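Keeping the board in order: an interview with Jhun Tiongson

15/06/2018

The noticeboards at Penbridge are among the oldest means of communication still in daily use across the site. There is one in each shared workroom, and for the past three years they have been in the care of Jhun Tiongson, who joined the Facilities and Information team from the post room. We spoke to him about what belongs on a board, what does not, and the new guidance that comes into use this summer.

Mr Tiongson's first task on taking up the role was a survey of what was already on display. "I took down everything that had no date on it or had gone past its date," he said. "By the end I had 645 sheets of paper in boxes. Some of the fire notices referred to a staircase that had been bricked up. People had pinned new things on top of old things, and the pins were holding through four layers."

The survey led to a short set of rules, which was agreed with the heads of department in April. Each notice must carry a name and a removal date. Anything larger than A4 needs to be cleared with the Facilities office. Personal notes are permitted, provided that they are on a single sticky note and are fixed with one pin.

The last of these has attracted the most comment. Staff in the Dagdag building asked why a note with its own adhesive should require a pin at all. Mr Tiongson is patient on the point. "Cork is crumbly. The glue picks up the dust from it and after a day or two the note lets go. You find them on the floor, or you don't find them, and then somebody has missed a message. One pin in the corner is enough. I don't like to see four, it chews up the surface."

He is equally firm about the boards themselves. Penbridge considered replacing cork with felt when the Drirkeck wing was refurbished, and sample panels were hung there for a term. Mr Tiongson recommended against the change. "Felt looks very smart for a month. Then it fades round the shape of whatever was on it, and you have a ghost of the canteen menu for ever. With cork the old holes close up a bit. You can go over it with a dry brush and it is presentable again."

The cleaning itself is done with the board off the wall. Mr Tiongson lays it flat on a table, clears it completely, brushes along the inside edge of the frame where the crumbs collect, and puts the current notices back one at a time. He prefers a wooden frame to a metal one and says that a pin pushed into the corner of the paper, close to its edge, leaves the writing clear and makes the note easier to lift away afterwards.

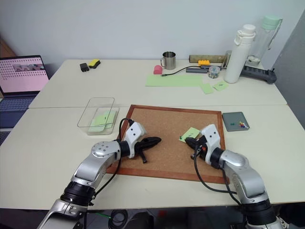
A framed cork board on the worktop, with one green note and its pin.

Supplies for the boards are now ordered centrally through the Zalard account. Each workroom receives a box of 300 push pins, and spare pads of sticky notes are held at reception. Departments are asked not to buy their own drawing pins. The flat-headed kind are difficult to remove without a tool, and Mr Tiongson reports that he has broken 2 good penknives on them.

Asked whether the boards would still be needed in ten years' time, he did not hesitate. "I get the same emails as everybody else and I delete most of them. A note by the kettle gets read. You are standing there anyway."

The guidance will be displayed in all workrooms from the start of next month. Questions about board space, removal dates or replacement frames should be addressed to Mr Tiongson at the Facilities office, which is open each weekday morning.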